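Home | Issues | Articles | Authors | Search
Print this page | E-mail this article

3. Cleaning the bathroom mirror

3.1 Scope of the section

The mirror was treated separately from the other bathroom surfaces in the Rumia household study. It is the only surface in the room on which a thin residue is noticed as a defect by almost every occupant, and the only one for which occupants regularly report cleaning the same area again within minutes. Tile and ceramic tolerate a film of dried water that glass does not. The present section deals with wall-hung mirrors above or near a sink. Mirrored cabinet doors, magnifying mirrors on swing arms and full-length mirrors in bedrooms were recorded but are reported elsewhere.

Diaries were kept in 119 households in Plilamcombe and Prandeden. They yielded 626 entries in which a bathroom mirror was the main object cleaned. An entry was counted once, however many passes it contained, provided that the cleaner did not leave the room. Entries in which a mark was removed with a fingertip, a sleeve or a piece of toilet paper were excluded as spot removal. The coding manual was closed on 9 September 2024 and no categories were added after that.

3.2 Tools

Two families of tool account for most of the entries. The first is textile: towels, dishcloths, microfiber squares, old T-shirts, and in a few homes newspaper, coded here for convenience. The second is the squeegee, either a short one kept in the shower or a longer one bought for windows. Sprays and liquids were coded independently of the tool, as either family may be used with plain water.

The household towel was a more frequent choice than the literature on cleaning products would suggest. Diarists seldom described selecting it. It was the towel that hung nearest, or one due for the wash. Cotton terry has a raised pile that sheds lint when new and much less after repeated laundering, and several diarists set aside worn towels for glass for this reason. Folding matters more than fabric. A towel used loose presents a changing area to the glass, and its hanging corners drag over parts already finished. A towel folded into a pad keeps the load under the palm and gives the cleaner fresh faces to turn to as each one becomes saturated. Figure 1 gives a common version of the fold, a thick bundle that is close to rectangular but not squared off.

Figure 1. Cleaning with a towel at a rectangular wall mirror. The navy towel, seen in the glass, is bunched and folded into a thick bundle; the fingers of the left hand are spread close to the surface.

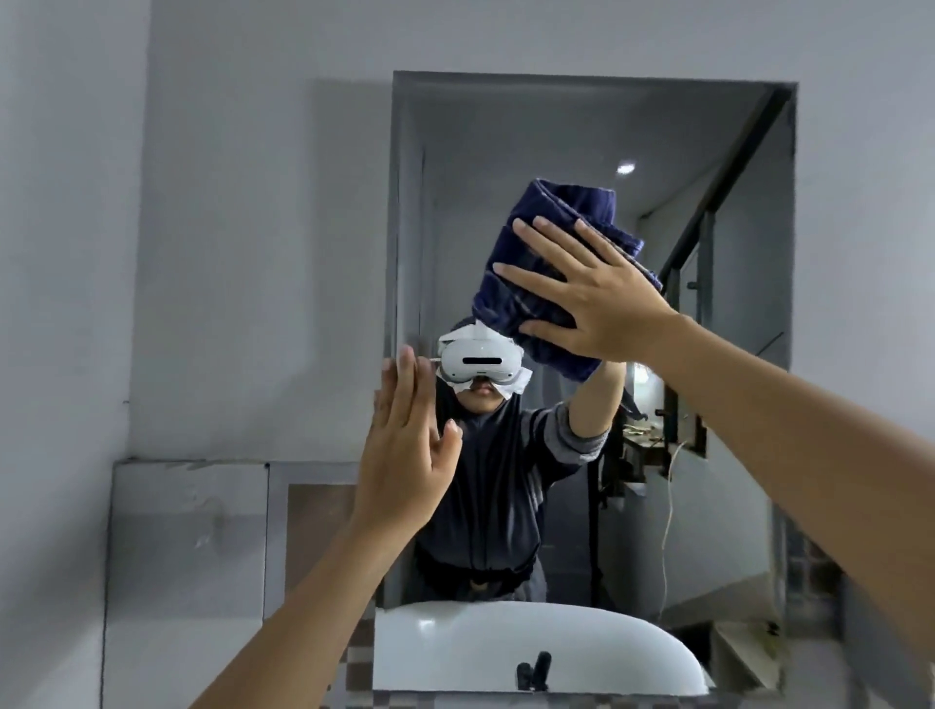
Matúš Pešek
Section author, domestic surfaces and textiles

3.3 The free hand

Manuals on glass cleaning say little about the hand that does not hold the tool. In the diaries it appears often, mostly as a source of complaint. A cleaner who reaches for the upper corners of a mirror leans over the sink, and the sink prevents the feet from coming closer to the wall. The body's weight is then carried forward of the toes, and the free hand goes to the nearest support. Where the sink has a wide rim, that support is the rim. Where it is narrow, or crowded with bottles, the support is the wall or the mirror itself.

Three positions were coded: off the glass, near the glass, and flat on the glass. The near position, with fingers spread and the palm toward the mirror, is held briefly and tends to be underreported. Diarists who were interviewed in March recognized it at once when it was demonstrated but had not thought to write it down. It serves as a guard. The hand is ready to take weight if the lean goes too far, and it also tells the cleaner where the glass is when the eye is following the tool. The flat position transfers load to the mirror and deposits skin oil over an area the size of the hand. Skin oil is not removed by a dry cloth. It is spread by one, and the result is the gray arc that diarists called a smear, a ghost or a rainbow.

The order of work decides whether this deposit matters. If the supporting hand rests on a part not yet cleaned, the print is removed in the normal course. If it rests on a finished part, a further pass is required and the cleaner must find a new place to lean. Right-handed diarists who worked from left to right had the supporting hand on finished glass for most of the task. Those who worked from right to left did not. Few had a stated preference for either direction, and the difference appears to be habit carried over from wiping tables.

Gloves were worn in a small share of entries and always in connection with a product, never to protect the glass. A cotton glove on the supporting hand alone was tried in one Prandeden household and given up — the glove was never in the bathroom when it was wanted.

3.4 Reflection as a working condition

A mirror differs from a window in that the cleaner cannot look through it. The eye must be held at the depth of the surface in order to see residue, while everything of visual interest lies behind it: the cleaner's own face, the tool reversed, the ceiling light. Several diarists reported that they cleaned the reflection of their face and missed the margins. The entries support this to a degree. Marks left behind were most often reported in the lower corners and along the bottom edge, where the reflection of the cleaner is cut off by the sink and there is little to look at.

Overhead light makes the problem worse. A single round fixture in the ceiling, common in the smaller bathrooms at both sites, is reflected as a bright spot near the top of the mirror. Streaks beside the spot are conspicuous and streaks elsewhere are hardly visible until daylight or a change of viewing angle brings them out. Diarists who checked their work from the doorway found more residue than those who checked it from the sink. The recommendation made to participants was to view the glass from one side, with the head near the wall, before putting the tool away.

3.5 The squeegee

The squeegee removes liquid in a sheet and leaves almost nothing for the cleaner to polish. Its requirements are stricter than those of the towel. The blade edge must be continuous and undamaged, the glass must carry enough liquid for the rubber to slide, and the angle between blade and glass must be held over the full stroke. A nick in the rubber draws a line of water down the whole length of the pass. Diarists who owned a squeegee and did not use it on the mirror gave this line as the usual reason.

Handle length received more comment than blade width. A short handle puts the hand close to the blade and gives good control of pressure, but requires the full lean described in 3.3. A telescoping handle was bought by most owners for the window or the shower wall. At the mirror it is seldom held at the far end. The room is too small, the wall behind the cleaner is too near, and a pole at full length cannot be brought to the proper angle over a sink. The hand moves up to the grip next to the head, and the rest of the pole hangs below as ballast. Figure 2 illustrates this hold. The head and grip are green and the pole is dark gray; the right hand closes on the curved grip directly under the head, and the lower end of the pole hangs in front of the tiles beneath the mirror.

The hanging pole has a cost. Its tip swings with each stroke and will strike a faucet, a soap dish or a toothbrush cup standing in its path. Clearing the sink beforehand was mentioned by owners of long-handled squeegees and almost never by towel users. It also shifts the balance of the tool, so that the blade tends to rotate in the hand. Cleaners compensated by tilting the blade and working along a diagonal. A tilted blade is no disadvantage provided that its lower end leads the liquid toward glass not yet wiped. When the tilt is reversed, water escapes from the upper end onto the finished area and runs down behind the stroke.

Bracing is frequent with the squeegee as with the towel. The tool hand is occupied with angle and pressure and is a poor source of balance. A flat left hand on the lower left of the mirror, as in the figure, leaves the upper and right-hand areas open to the blade. The part under the palm is then finished last and generally with a cloth. Such mixed entries, in which a squeegee was followed by a textile, were coded under the squeegee and flagged. Diarists did not regard them as two methods. In the Mughal Street households at Plilamcombe the cloth was kept looped over the squeegee handle and both were taken down together.

Figure 2. Squeegee with telescoping pole in use at the mirror. The hand holds the grip below the head, and the left palm is flat against the lower left of the glass.

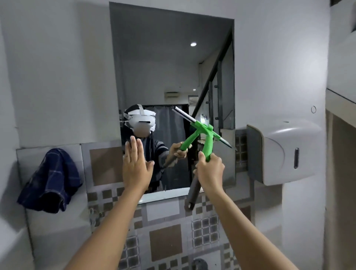

3.6 Edges, frames and the wall below

The last part of the task is the perimeter. Liquid driven to the edge of a mirror collects in the joint between glass and frame, or at the lower edge where there is no frame. If it is left there it may reach the backing, and the dark spotting seen on older mirrors begins at that point. Six diarists reported spotting during the study period and all of them had noticed it first along the bottom edge. A dark frame conceals the early stages and should be checked by touch.

Spray applied directly to the glass runs to this joint before it can be wiped. Participants were therefore asked to spray the cloth when using a textile. The instruction cannot be followed with a squeegee, and for that tool a folded towel laid along the lower edge was suggested. Those who adopted it kept to it. Others wiped the edge afterward, together with the tiles and the back of the sink, and recorded the whole as one job.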